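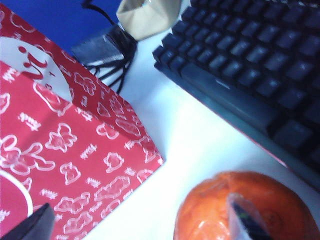

Wrist view, Tever teaching kit: one finger on a wrapped orange, with a gift bag and a keyboard for company.

Tever Hand-Teaching Kit
For two-finger grippers on small bench arms

The Tever kit lets a person show an arm a job instead of writing one out for it. You take the arm by the wrist and walk it through the task, or you sit a couple of metres away with the Skinetti hand controller and drive it from there. Either way the arm keeps what you did: joint positions, finger opening, and whatever the wrist camera saw at the time. Do it again a few more times, with the object moved, and you have something worth training on.

We sell it to labs, colleges and the sort of small workshop where the desk never gets cleared. The wrist camera sits close to the fingers and sees what they see, including every cable, bag and crumpled wrapper you meant to put away. Leave some of it there. A policy taught on a spotless desk is a fussy colleague.

What's in the box

Wrist camera with bracket and two lengths of cable
Skinetti hand controller, left- or right-handed (choose when ordering, we can't guess)
Grip collar for guiding the arm by hand
Foot pedal, start/stop/discard
Recording software, Linux only
Printed quick guide, written by Radwa Zaki, who has strong views on numbering screws

The arm and gripper are not included. People do ask.

Teaching by hand

Clamp the collar behind the wrist, press the pedal, and move. The arm goes slack enough to lead but holds its own weight, so you can stop partway and scratch your nose. Hand guiding suits slow jobs with contact in them, such as nudging, lining up and pressing a finger against something round that would prefer to roll. Keep your hand behind the collar. If your knuckles get into the camera view, the arm may come to regard knuckles as part of the procedure.

Teaching by remote control

The Skinetti controller follows your hand and closes the fingers with a trigger. It takes most people an afternoon to stop overshooting. Motion scaling runs in 5 steps, and the slowest one is the one you want near fruit, glassware or anybody's keyboard. The trigger has a light spring and gives no force feedback, so watch the fingertips on the monitor. Shiny plastic film is good practice: it throws highlights at the camera and doesn't offer much to hold.

Fast moves will blur the wrist picture a little. The software marks the blurriest stretches in yellow and leaves it to you whether they stay.

Recording

Each run is saved as its own folder. Tap the pedal twice to discard a bad one on the spot, before pride sets in. Jiahui Shen on our support desk suggests 20 good runs for a simple pick, then a look at the results before you record any more. Our own Ellel test bench used 160 for a sorting job, a fair few of them recorded after lunch, and you can tell.

Particulars

Camera cable: 33 cm at the wrist, with extension to base
Controller: wired
Motion scaling: 5 steps
Colour: dark grey
Warranty: one year, not including things the arm was taught to do

Fit

Bracket plates are stocked for the Tejada bench arms and for any gripper with the standard round flange. For anything else, send us a drawing or a clear photo with a ruler in it. Dehua Peng cuts the odd ones himself and will ring you if your measurements are optimistic.

Software changes

The March release added the discard tap and fixed left-handed mode, which had been quietly right-handed. The current release, dated Thursday, July 16, 2020, adds side-by-side playback — handy for finding out which of your two operators has been cutting corners.

Ordering

Ask for a quote through the contact form and tell us the arm, the gripper and which hand. Training sessions with Seul-gi Chae can be added to any order. Bring your own clutter.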